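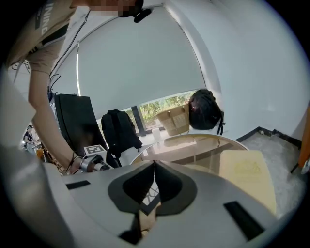
Ticket: left/right wrist tracks drift apart during two-handed demos
Project: Lornum (handheld gripper data, bimanual set)
Status: open, workaround in place

Opening this one so I stop explaining it in chat. Short version: when I replay two-handed demos, the distance between the two grippers is wrong, and it gets more wrong the longer the demo runs. Each hand looks fine if you plot it alone. Put them in the same coordinate frame and the left one slides off toward the window side of the room like it has somewhere to be.

I noticed it because the handover policy was terrible. The single-hand policies trained on the same batch do okay, so I spent way too long blaming the training config (sorry to whoever's GPU hours those were). Then I pulled up the raw poses for one handover and the grippers were passing the object through thin air, 5 cm apart at the moment they should have been touching.

What I've got:
- 265 demos in the May batch, all two-handed
- wrist cameras on both grippers, marker cube on the gripper, head camera on the operator
- poses from the Kestelent tracker, stock settings apart from the map size

Things I tried, in the order I tried them, not the order I should have.

1. Recalibrated both wrist cameras. No change at all. The old calibration was fine and now I have two fine calibrations.

2. Checked the clocks. I was sure this was it! Tapped the grippers together at the start and end of a demo and lined up the spikes in the motion data. They match at both ends, so the recordings aren't sliding against each other in time.

3. Swapped left and right roles. Same operator, same task, other hand doing the reaching. The error followed the hand that does the reaching, so it isn't one bad unit. That was the first useful result I got all day.

4. Looked at where the tracker gets its features. OK, now we're talking. When the reaching hand swings toward the window, the wrist view is mostly roller blind, and a big flat white blind gives you basically nothing to track. Feature count drops under 100 and the tracker coasts on inertial data until it sees something textured again. The shiny tabletop doesn't help either — it picks up points on the reflections, and those move when the camera moves.

5. Raised the map size from the default to 1000 keyframes. Helps a bit on long demos, does nothing for the short ones. Leaving it on.

6. Ran the Jerthorpe alignment script, which uses the marker cube seen from the head camera to pull the two tracks back together. This works nicely whenever the cube is visible. It's useless when the operator's arm is in the way, and in a handover the arm is in the way a lot.

Workaround for now: run step 6 on everything, then throw out any demo where the cube goes unseen for more than 5 seconds. The handover replays look sane on the ones I've checked by hand. I haven't retrained yet, so please don't quote this as fixed.

Update, later the same afternoon. Tried the Peñalver trick of sticking textured posters up where the cameras look most. Taped a few printouts over the blind and did a handful of fresh demos. Feature count stays well up during the reach, and the gap at contact is down to something I'd put on the calibration. Small sample, but wow, paper.

Still to do:
- matte cover for the round table, or move to a different table
- log feature count per frame so we can filter on it directly
- retrain handover on the filtered set, same seed as before
- decide if the dropped demos get re-collected or if we live with fewer

One question for anybody who has used the alignment script longer than I have: does it smooth across the gaps or just hold the last offset? I'm seeing a little jump when the cube comes back into view and I can't tell which of the two would cause it. Plots are in the Lornum folder under handover_drift.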